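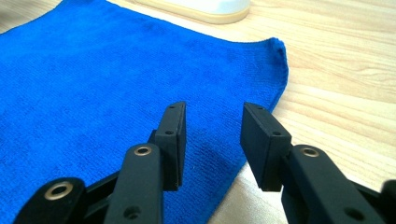 Page last changed: 2021-06-23

Speaker notes: Cloths, soap and a wooden table

Slide 1. Title
Wait for people to sit down. Say the talk is 41 minutes with questions, and that the handout is by the door. Mention that it covers cleaning cloths for daily use at home. Mops are in the September talk.

Slide 2. What I mean by microfiber
Polyester, usually with some nylon. The fibers are very fine and are often split to give more surface. Pass the two Jerkard samples around, one new and one after 200 washes. Ask people to rub them between finger and thumb before I say which is which. The older one feels flatter. It still picks up dust.

Slide 3. Laying the cloth out
Open the cloth flat on the table before folding it. Most people grab it in a ball and use the same small patch until it stops working. Flat on the table you can check for crumbs and grit, which scratch a finish. The blue ones are good for this because pale crumbs show up on them. Look along the hem too. Hems go wavy after a while and a corner may lift a little. Neither matters for wiping.

Fold in half, then in half again. Demonstrate slowly, then turn to a fresh side and do it again.

Slide 4. Light wood
Pale tables hide dust and show rings. Wipe with the grain where you can follow it. On a table where the grain curves, long straight strokes are fine. Damp cloth first, dry cloth second. Don't leave a wet cloth lying on the wood.

If someone asks about oil: Tamolora tables come with a card that says what was put on them. For any other table, try a spot underneath.

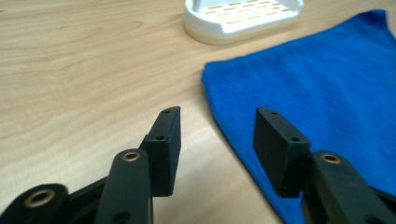
Slide 5. Soap
A bar is enough for most of this. Rub the damp cloth on it twice and wring it out. Keep the bar on a dish with drainage slots and a tray under them, and empty the tray. Soapy water that sits in the bottom will find its way onto the table sooner or later. An oval dish with a lift-out insert is easy to rinse - check that yours comes apart before you pull on it.

I used Pruklow soap for the trial at home. Any plain bar without added oils will do.

Slide 6. Washing the cloths
Warm water, no fabric softener, low heat or a line. Keep them away from cotton towels, which shed lint. The Karimi label says 1000 washes. I have no way to check that and should say so.

Skip slide 7 if we started late.

Slide 8. Questions
Have the spare cloths ready for anyone who wants to try the fold. Collect both samples before people leave.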